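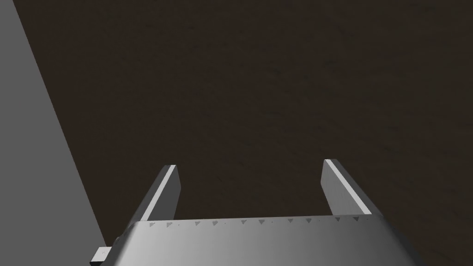 impi_kallio
I have a question about solder mask color, and I hope this is the right section. For my next order at Arnell I must choose between matte black and the normal green, and the price is the same for both. My board is a small motor driver, 119 parts, most of them on the top side. My boss likes dark boards. I understand him a little, because silver-gray metal over a broad dark brown surface looks very serious, and our connector shells are also silver-gray. But I have to inspect these boards by eye, and I am afraid I will not see the traces anymore. Does somebody use matte black for real production and not only for a show sample?

mdhillon
We did one run of 40 boards in matte black and went back to green. You can't follow a trace under the mask without tilting the board under a lamp. For rework it was a pain. Also every fingerprint shows.

Mahfuz L.
I don't agree with mdhillon. If you have good test points and a good silkscreen, you don't need to follow traces by eye. We have used black at Drulano for two products and our repair people stopped complaining after the first month. White silkscreen on matte black is very easy to read.

mdhillon
Your repair people have the layout open on a second monitor. Mine have a printed page and a magnifier. It is a different situation.

Mahfuz L.
Then give them a monitor :)

impi_kallio
Thank you both. We have one monitor for the whole bench, so I am closer to mdhillon. What about the thin mask between pads? Arnell writes that the minimum is bigger for black, and I have one chip with fine pitch.
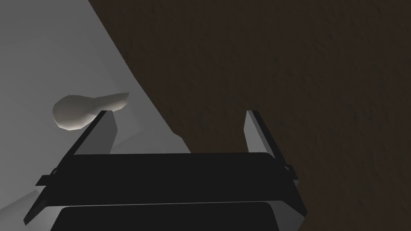
Does a black mask need wider dams between the pads than a green one?

At many board houses it does, so use the minimum that Arnell gives for black and check your fine pitch chip against it before you order.

grigoris_v
I want to add to this. Black mask absorbs more of the UV light during exposure, so the bottom of the mask cures less well and a thin dam can peel off. If your chip is under the limit, they may remove the dams and open one big window over all the pins. Then you will have bridges. Please ask them in writing what they will do, I lost a July delivery because of this.

K. Imai
Dark blue is a compromise. I ordered it from Okabe and the traces are visible enough for me. Five of my boards had a slightly different shade from the others, but inside a housing it doesn't matter.

mdhillon
Blue is fine, but still not as easy as green.

impi_kallio
I checked the drawing now. My dams are too thin for black and OK for green. So it will be green, and I have sent my boss a sketch with a black cover for the housing. He has not answered yet. @K. Imai, was the blue more expensive at Okabe, or only slower?

K. Imai
Same price, two days slower.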